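In praise of the plain white cup

I own far too many mugs. There's a striped one from a weekend in Midtbø, a huge one that holds enough soup for two, and a lovely lumpy thing from the Jarkavetti craft fair that leans to one side and always has. I'm fond of them all! But if the kitchen were on fire and I could save a single one, I'd grab a plain white cup and not feel bad for a second.

My case begins with tea. You can't judge the colour of tea in a brown mug, or a navy one, or (heaven help us) a black one. In a white cup you know where you are. You can see the moment it goes from straw to amber, and you can see what the milk is doing. I've made tea the same way for 200 mornings in a row and I still look down into the cup every time, because it's a pleasure to look at.

Then there's the way white sits against a colour. Put a white cup on a white worktop and it more or less goes missing. Put it on something with a bit of nerve – a green table, say – and suddenly you notice the rim, the curve, the shadows inside. I'd paint every table I own teal if the rest of the household would let me.

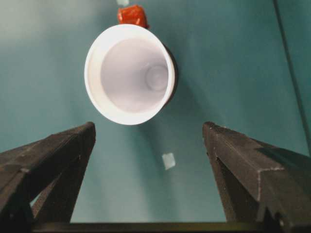 White on teal, with something red and crinkly tucked in behind.

I'm a great believer in a little something beside the cup, too. It doesn't have to be cake. At the Juller tea room they used to put one wrapped toffee on the saucer, and I'd walk there from the Protau road in the rain for it, though I had a whole bag of the same toffees at home. Eight minutes each way, and worth it.

People tell me white cups stain, and they do. Bicarbonate of soda and a damp cloth will sort out most of it, and you should be washing the thing properly anyway. Others say they're dull. To them I'd say try one at 7 in the morning, by a window, before anyone else is up. Look inside while it's still empty and see how many greys and creams there are in there! Then put the kettle on.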